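The pitch that got me out to Flodell's open day was a folded towel. The company would show visitors a machine that had learned to tidy cloth by copying people, and by the end of the afternoon, the invitation said, I would want one at home.

I'd heard this before. Two years ago Vinesov promised me a kitchen helper, and what I got was a very expensive way to drop a spoon.

Vivek Tyagi, who runs the demonstrations, started with the hand tools. People squeeze them to pick things up, and a camera on the tool records the job from the gripper's point of view. His team has collected 800 recordings of cloth being pinched, dragged and folded. I asked how many were any good. He said 665, and to his credit he didn't blink.
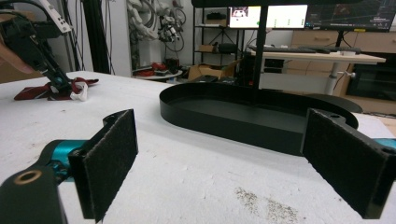 I was allowed a turn. The tool is heavier than it looks, and my first fold came out as a kind of dumpling. Kalkidan Lemma, one of the people who does this for a living, told me to slow down and press before pulling. Her own folds were neat and quick. They were also, I couldn't help noticing, done by Kalkidan Lemma.

The robot went last. It got five tries at a small cloth and managed two folds I would put in a drawer. On the third try it stopped with the corner in the air, and Tyagi talked warmly about lighting until somebody restarted it.

None of this is a scandal. Research is slow, and two out of five may be fine progress for a lab. But the brochure by the door said "ready for your laundry room," and when I asked what a unit would cost, I was offered coffee. Tyagi says a home trial could begin in July. He wouldn't tell me how many homes.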